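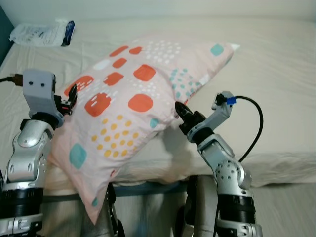 Guvton textile lender widens household linen scheme

The Rathjen linen library in Guvton will extend its lending scheme to pillows, pillowcases and seat cushions from 4th January. Until now the service has handled sheets and blankets only. Borrowing is open to tenants in furnished lets and to households waiting for their own goods to arrive.

Under the revised terms a household may borrow bedding for up to 14 nights, with one renewal. The stock available at opening will be 700 items, of which 100 are reserved for families moving at short notice. The reserved items are released to general borrowers if they have not been claimed by noon.

Phyllis Pearce, who manages the stock list, said the extension had been under review since November. The delay was caused by labelling. Sheets carry a woven tag at the hem, but the same tag proved too stiff for pillowcases and left a ridge under the cheek. A softer printed tape, sewn inside the closed end, has now been adopted.

"The tape has to survive the hot wash and still be legible to the person sorting," she said. "The first two inks did one or the other."

Washing will be done under contract by Voltonano, whose laundry is on the Murnska road. Cotton and polycotton covers are washed at 60 degrees and tumble dried on the medium setting. Pillow inners go through a separate cycle and are aired overnight before they return to the shelves. Borrowers are asked not to wash items at home, as mixed detergents make stains harder to treat later.

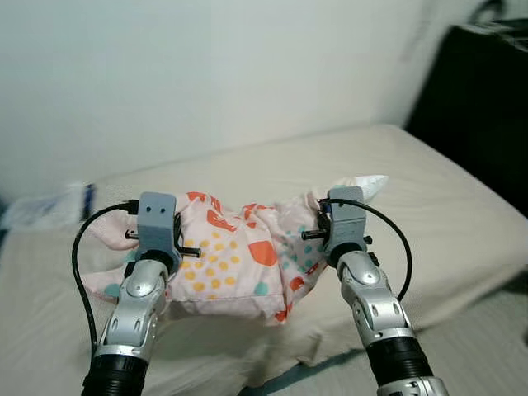 Returns and charges

Pillowcases should be returned turned inside out and unfolded. Items with marks are accepted without charge provided the mark is noted on the slip. A torn seam is repaired in house; a cover beyond repair is cut up for cloths and the borrower pays half the replacement cost.

Seat cushions are lent singly or in pairs and are subject to the same loan period. Odette Royer, who drew up the cushion list, said most requests so far had come from people with hard dining or garden chairs. Ties are not supplied -- they tangle in the drum and were removed from the specification.
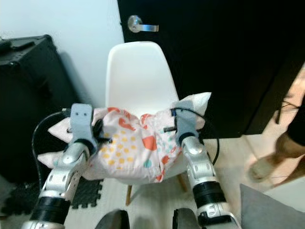
Seat cushions join the lending list this month.

The library occupies a former drapery built in 1826. Collections are made at the side entrance, and the front counter remains open for returns.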